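Notes for anybody on the sorting cell at Erlow, updated 5/6/25. Written fast between shifts, sorry. Fix what's wrong and leave your initials.

# Teaching the arms a new sort

You need: a station login, the job sheet, two baskets' worth of patience. Allow 29 minutes the first time. Less after that.

**Who this is for.** Bench people. If you used to hand sort pens and sticks on the Gautier line, you already know the hard part, which is what goes where and what counts as a reject. The arms don't know any of that. Your job now is showing them.

## 1. Set out the work

Basket on one side, bin or tray on the other, item between. Start with one item. One! People dump a whole handful down on the first try and then wonder why the log is a mess.

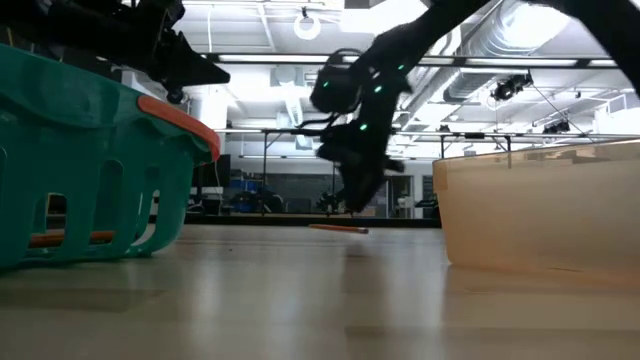 *Single-item pass: orange dowel on the floor, basket left, bin right.*

Thin round things roll. Let it settle before you press go. If it rolls anyway, pause, move it, resume. Don't reach in while an arm is live, pause FIRST.

## 2. Move up to a mixed set

Once single items look good, go to the table. Mix of shapes, same rough direction is fine to start, then mess them up on later runs. Keep them in the open middle so either arm can get there. 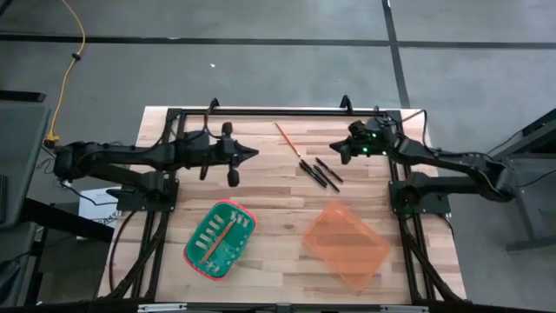

*Photo: Henrique Neves / Prirnilis team, Erlow*

Three pens side by side plus the orange-tipped stick is a decent second-level set. Pens close together are the tricky bit, the fingers want to take two. Spread them a little if you get more than 2 double picks, then close the gap again later.

Name the run in Fata before you start it. Item, level, your initials. Not "test". We have 147 runs called test and they are no use to anyone.

## 3. Run it and watch

- Pause key: know where it is
- Let a bad grab finish unless something's going to get hit
- Mark it good / bad / unsure right away, not at the end
- "Unsure" is allowed, use it

## 4. Where you sit

This was the biggest change for most of us. Hand sorting, you stood over the work all shift. Now you're at the desk next to it, and your eyes and clicking hand get tired instead of your back. Set the chair before you start.

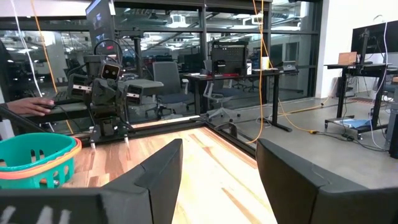

Desk time is still work time, and it goes on the same timesheet code as bench time. Ask your lead if yours got split, mine did in October and it took ages to fix. Take the same breaks too. Put the mouse where you can rest a hand on it with the fingers extended, like the hand at the left there, so you aren't twisting round between the desk and the basket. Lefties, swap the whole thing over, nobody minds.

## 5. Hand over

Write down what it got wrong, in normal words. "Grabs pen by the clip" is great. "Error" isn't. Next shift reads these before they touch anything and so does Henrique, who has 2870 marked runs to go through and would like some of them to make sense.

Then empty the basket, items back in the box, log out of Fata. The login doesn't time out on it's own yet.

Still to add: what to do when both arms go for the same stick. Ask at the desk for now.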